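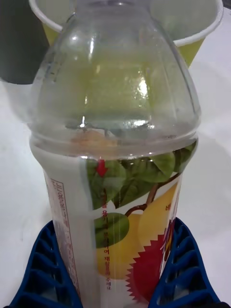 Grustton Party Table Set

I run the little tableware page at Lakwood, and this is the set I get asked for most. It's the one I'd buy first if I were starting over with bare cupboards, a birthday coming up and thirsty kids in the house! You get the big white bowl, a stack of yellow paper cups with a rolled white rim, and the wipe-down white table top to put it all on. Drinks are up to you. I like those clear bottles with fruit on the label (pears, leaves, the whole orchard) because they look cheerful next to the yellow.

The table top

Matte, off-white, no pattern. I went back and forth on the glossy one from Pacheco and I'm glad I stayed with matte, it's so much easier on the eyes under a bright kitchen light. Length is 60 inches. Wipe it with a damp cloth and a drop of dish soap, and please skip the scouring pads.
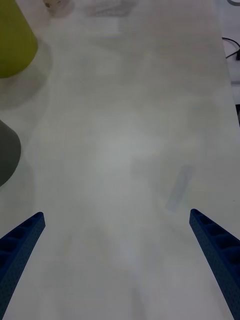
Setting it up

Stand your cups and other small stuff along one side and keep the middle clear. I did it the other way for ages and was forever reaching over things with a full plate. The top comes in 2 halves that clip together underneath, and the clips are stiff the first few times, so push hard until they click. It folds flat again afterward and slides behind a door.

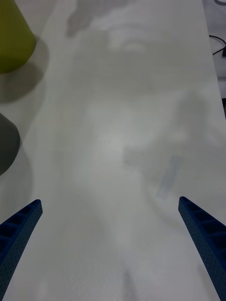
Marlow Road Kitchen wrote in to say the white top does show every crumb, and that they'd have liked a gray one too. Fair enough! I've asked Grustton about gray and I'm still waiting to hear. Until then, a plain cloth over the top works fine for messy food, and I'd do that for anything with beet or curry in it anyway.

The bowl

It's a deep one with a rounded rim, and I use mine for everything: chips, salad, oranges, drinks on ice. A bottle laid in at a slant with the cap up on the rim is easy to grab, and guests help themselves without digging around.
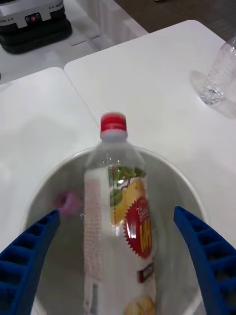
Ordering

The item number is 1851 and the full set is $117. We ship with Fodex, and anything ordered by Friday noon goes out the same day. Extra cups are sold separately, and the bowl can be bought alone if that's all you're after.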